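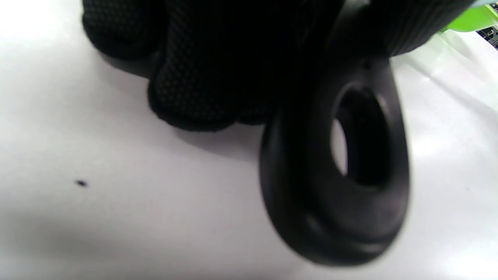
4.2 Loops and rings

Of all the shapes that passed across the sorting tables at Prundby and Van Loon, loops gave us the richest material. We logged 3653 pickups over the two sites, and 1567 of them were of parts with an opening large enough to see through. A loop offers the hand far more choices than a solid block does. It can be pinched on the rim, hooked with one finger, pressed flat between finger and palm, or lifted by whatever it is joined to. Figure 2 shows a thick-walled rubber loop held in a left hand, longer than it is wide and narrowing toward the top, with a ribbed black cylinder above it. The glove is a black knit with small raised grip dots, the type we refer to as "dotted" in Section 3. Rubber against a dotted glove was one of the most interesting pairings in the whole study, and we come back to it several times below.

Our first surprise was how rarely people put a finger through the opening. Hooking looks like the obvious move, and it was what three of the four authors predicted before coding began (Lambrechts was the exception, and has been gracious about it). In the log, though, sorters went for the outside of the rim again and again, even when the opening would easily have taken a fingertip. When Degefa asked them about it during the afternoon interviews, several said that a hooked part is slow to let go of. One sorter at Prundby put it very nicely: "I don't pick it up to keep it, I pick it up to put it down." We think this deserves much more attention than it gets in the handling literature, where the grasp is studied in loving detail and the release is often left out.

Gloves changed the picture again. With bare hands, sorters often ran a thumb along the inner edge of a loop before placing it, which seems to be a quick check for molding flash. With dotted gloves this stroke nearly vanished, and people turned the part toward the light instead. Color mattered here too – a black part in a black glove is simply hard to read, and sorters at both sites held such parts over a pale tabletop so that the opening stood out. The Van Loon tables were white already; at Prundby the sorters had taped down sheets of paper on their own initiative, long before we arrived in March.

We coded loops that were joined to another piece separately, following the scheme in Duggan's Brisico report. Here the hand had a real decision to make, and it was a pleasure to watch experienced people make it so fast. The heavier end usually won. Where the two ends were close in weight, the choice went with the shape of the bin, and we take up bin shape in Section 4.3.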